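Simulation house rules: frequently asked questions

These answers cover the rules for anyone running arm tasks in the simulator before they go on to the real benches at Flurkano. They apply to staff, visiting students and contractors from Lavis. If your question is about the physical cells only, read the bench rules instead.

Who has to follow these rules?

Anyone whose runs will be used for something later: a report, a training set, a safety case or a bench booking. If you are only trying out an idea on your own machine and will throw the results away, you can do as you like. The moment you want to keep a run, the rules apply to it from the start, so it has to be recorded again properly.

Do the rules replace the risk assessment?

No. A simulated run can be attached to a risk assessment as supporting material. It can't stand in for one. The assessment is written for the real cell, with its real guarding, floor space and people, and has to be signed by the cell supervisor before power goes on.

What is a start check?

A short check at the beginning of every kept run, before the first commanded move. The arm must be in its ready pose, the gripper must be empty, and the space between the fingers and the work surface must be clear. Hold the pose while the log starts. If any part of the check fails, stop, reset and begin again. Don't trim the bad part off the front of the log afterwards.

Why bother with a start check when nothing can get hurt?

People carry their habits across. Those who skip the check in simulation tend to skip it at the bench, and we would like them to learn it where a mistake costs a reset. It also makes logs comparable, as every run then begins from a known state.

What speed limits apply?

The same as at the bench. Free moves are capped at 400 millimetres per second. Within 40 millimetres of any surface the cap drops to 30 millimetres per second. The Myklebust planner applies both if you load the house profile. If you write your own controller you must set them yourself and show where in the code you did so.

Can I raise the limits to get through a long batch faster?

You can run the clock faster than real time. You can't raise the commanded speeds. The two are often mixed up, and a batch with raised speeds will be rejected even if every task in it succeeded.

Are fixtures and panels counted as obstacles?

Yes, all of them, including ones the task never uses. Leave collision checking on for the whole body of the arm, elbow included. A common fault is to check only the hand and fingers, then find an upper link has passed straight through a cabinet side. A run where that happens is marked void, whatever the gripper managed to do.

Does the scene have to match a real cell?

Only if you are making a claim about that cell. For general practice a plain table and floor will do. If you say a result holds for a particular bench, the table height, arm mounting and nearby fixtures must be taken from that bench's current drawing, and the drawing number goes in the log.

How many runs do I need before I can book a bench?

Seven clean runs in a row, using the same controller version. Clean means a passed start check, no collisions, no limit breaches and a normal stop. A change to the controller sets the count back to zero. A change to the log file name doesn't.

What counts as a normal stop?

The arm finishes its last move, opens the gripper, lifts clear and comes to rest. Killing the process isn't a normal stop. You must also trigger one protective stop per batch, at a point of your own choosing, and record that the arm held its position afterwards.

What does a correct start look like?

The gripper is empty and above the table, pointing down, with nothing on the wood beneath it.

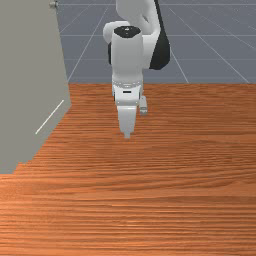 Loltevach wrote in to ask whether the start check should be repeated after every pause, as their own rules call for it and they had found pauses to be where most bad logs began. Their view was that a paused run should be treated as a new run in every respect.

We agree in part. If the pause was commanded and nothing in the scene was edited, repeat the check and carry on in the same log. If anyone moved, added or deleted an object during the pause, close the log and start a new one.

How long are logs kept?

Kept runs stay on the shared drive until the project closes. Void runs are kept as well, in their own folder. Please don't delete them, as they are used when the rules are reviewed each March.

Who can grant an exception?

The cell supervisor, in writing, before the run. Exceptions cover one batch only and are stored with its logs. An exception can't be given for collision checking or for the start check.

Where do I send a question that isn't answered on this page?

Use the simulation queue on the help desk. Questions are read every Tuesday, and answers of general use are added to this page.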